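Can a machine do chores yet? I get asked this a lot because I work in a repair shop that keeps getting pitched on automation. Short thread on where I think things stand as of Sep 23, 2018.

1/ Start at home. Vacuuming is mostly solved if you pick up your socks first. Mowing a flat lawn, same. Dishwashers have been fine for decades, but you still load them, and loading is the hard part.

2/ Laundry folding is not solved. I watched a demo at the Daltell show in Bevulwood this month. One T-shirt took 4 minutes, and a person had to lay it flat first. I can do a basket in the time it took to do two shirts and reset.

3/ What chores have in common: soft stuff, mixed stuff, stuff that's never in the same place twice. Machines like one part, one position, all day long.

4/ Shop floors are better. At Azar they have a cell that moves 1000 cartons a shift and it rarely stops. Same carton every time, though. When they switched suppliers and the flaps changed, it was down for most of a week.

5/ My own trade is computer teardown and rebuild. We handled 535 desktops last quarter, mostly office machines off lease. Pull memory, pull the processor, test, swap, put it back, close it up.

6/ A trained person at our bench does a memory swap in under a minute. Nobody thinks about it. You push until you feel the clips catch. That feeling is what's hard to give to a machine.

7/ Trater asked us for a list of every step in a rebuild so they could mark which ones an arm could do. We came up with 36. They marked roughly a third as doable now. Screws, lifting out cards, moving parts to a tray.

8/ Cables were all marked no. A cable is somewhere different in every case, and it bends when you touch it. I agree with them there.

9/ The processor was a maybe. Dropping a square chip in a square socket sounds easy, but the alignment has to be right and bent pins mean a dead board.

10/ It helps a lot if every part has its own spot before the arm goes near it. Half the job is the holder. 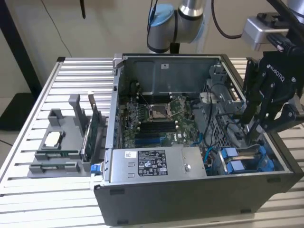 Dell tower on its side, socket lever up. CPU, two memory modules and a card in the gray fixture at left.

11/ So, yet? For a few steps, on one model of case, with someone setting up the parts, I'd say yes. For a mixed pallet of whatever came in this morning, no.

12/ Someone will ask about cost. I don't have a number I trust. Setup time matters more to us than the price of the arm, and every new case model means more setup.

13/ Still folding my own shirts.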